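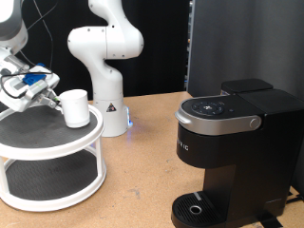 Jelar manipulation course – handout 6: skills, sequencing, recovery
Handed out August 12, 2018. Bring a laptop with the Brustine stack built.

Last time: calibration, hand-eye, frames. Today one level up. How do we get from "move the gripper there" to "make a coffee"?

Running task: pod in, lid down, mug under the spout, press brew. Everyday stuff, awful for planning. Lots of contact, parts that move (lid, handle), parts that hide other parts.

1. Skills

A skill = controller + start check + end check + timeout. All four. Most of last year's groups left out the end check and paid for it in lab.

Default timeout 25 s. Change it in the skill file, not in the planner.

Controllers for this task:
free-space move – joint trajectory, collision checked
guarded move – slow, stops on force
insert – guarded move plus small spiral search

Pod loading is an insert. Vision gets you near the holder, then your own fingers block the view. So the last bit is force only. Don't feed the pose estimate back in once contact starts, it will jump.

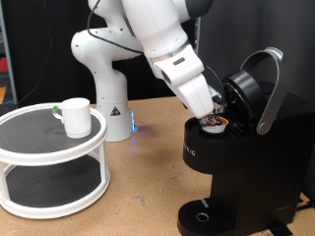
2. State

Keep it small. Symbols we use:
lid: open / closed / unknown
pod: in holder / elsewhere / unknown
mug: stand / gripper / tray / unknown

"Unknown" is a real value. Planner has to be able to look again before it acts. If a check gives confidence under 60 percent, write unknown and move on, do not guess.

Lid state comes from the depth crop above the machine. Glossy black plastic gives holes in the depth, so we fall back on color edges there. The silver trim helps a lot.

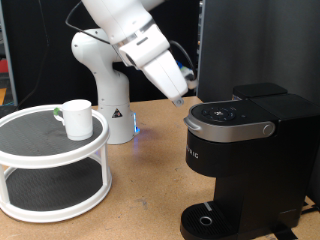 Closing the lid wants a different controller again. Path is an arc, you know the hinge only aproximately, so stay stiff along the arc and soft across it. Impedance gains are in the Annamalai notes, section on doors – same math, smaller door.

3. Sequencing

Behavior tree, ticked at 50 Hz. Each skill is a leaf. Start checks go in front of teh leaf as conditions, so when something changes halfway the tree drops back by itself. No special recovery code for most cases.

Order matters less than you think. Mug before pod is fine. Pod after lid closed is not. Write down the real constraints only, let the planner pick the rest.

Place check for the mug: upright, inside the tray outline, gripper clear. Check from the wrist camera after backing off, never while still holding. 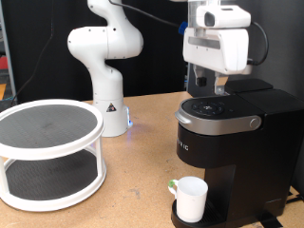

Handle direction is free as far as brewing goes, but the pick-up afterwards cares. Put it in the goal if your grasp needs it.

4. For lab

a) Write start and end checks for "place mug".
b) Draw the tree for the full task, mark every node that can return unknown.
c) Run it in the Vedby simulator, then break it: shift the mug during the approach. What does your tree do?

Logs plus one page of text. Trees by hand are ok if readable.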